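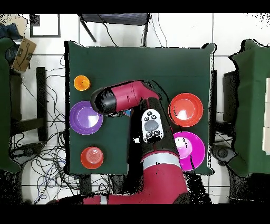
**How many demonstrations do I need before it's worth training on them?**

Start with 50 to 100 clean ones of a single task, train on those, and let the failures tell you what to record next. That's the short version the mods asked me to stick at the top (thread tidied October 2023). My original post and the replies are underneath.

---

**fistmont_bench**

Hi all, I've been teleoperating an arm for a pick and place task with plastic dishes and I'm up to 376 episodes. I had this idea that more is more, so I kept going without training anything. Now I've finally run it and the policy reaches for the right dish most of the time, then closes its fingers in slightly the wrong spot and carries on as if it's holding something. Drives me up the wall.

I change the layout every 10 episodes, and it's only been me driving. Should I keep recording, or bin the lot and start over? I'd rather not bin it, my shoulders are still sore.

---

**stirkport_sal**

Don't bin anything! I did that once with a whole week's work and I'm still cranky about it.

My guess is your layouts are too samey. Every 10 episodes sounds fine until you work out that's fewer than 40 arrangements in the whole set. I move things every single episode now, even if it's just nudging a bowl a hand's width or swapping which side the cups are on.

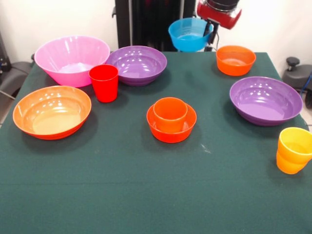
The other thing I'd look at is your grasps. I had a habit of always coming at the rim from the same side, and my policy learned that beautifully and was hopeless at anything else. So I made myself a little roster: near rim, far rim, left, right, then start again. Boring as, but my next batch was loads better.

Also keep a few episodes where you miss, back off and have another go, as long as you do get it in the end. Label them so you can pull them out later. The Elivex folder on my drive has 1311 episodes in it and the recovery ones are the bit I'd save in a fire.

---

**Jabłońska_lab**

Agree with the above re layouts. Check your time sync first though. If the camera stream lags the joint readings, the gripper will close in the wrong place no matter how much you collect. Ours was out by 6 frames and we blamed the operator for ages (sorry, operator). Play an episode back with the gripper value plotted under the video and see if the fingers move when the line does.

---

**lurking_in_the_shed**

more data. always more data

---

**fistmont_bench**

Checked the sync and it's out, though only by a couple of frames. Fixing that first, then I'll retrain on the same set before I record anything new. Pinching the rim roster too, cheers. Does anybody randomise the arm's starting pose as well, or is that asking for trouble?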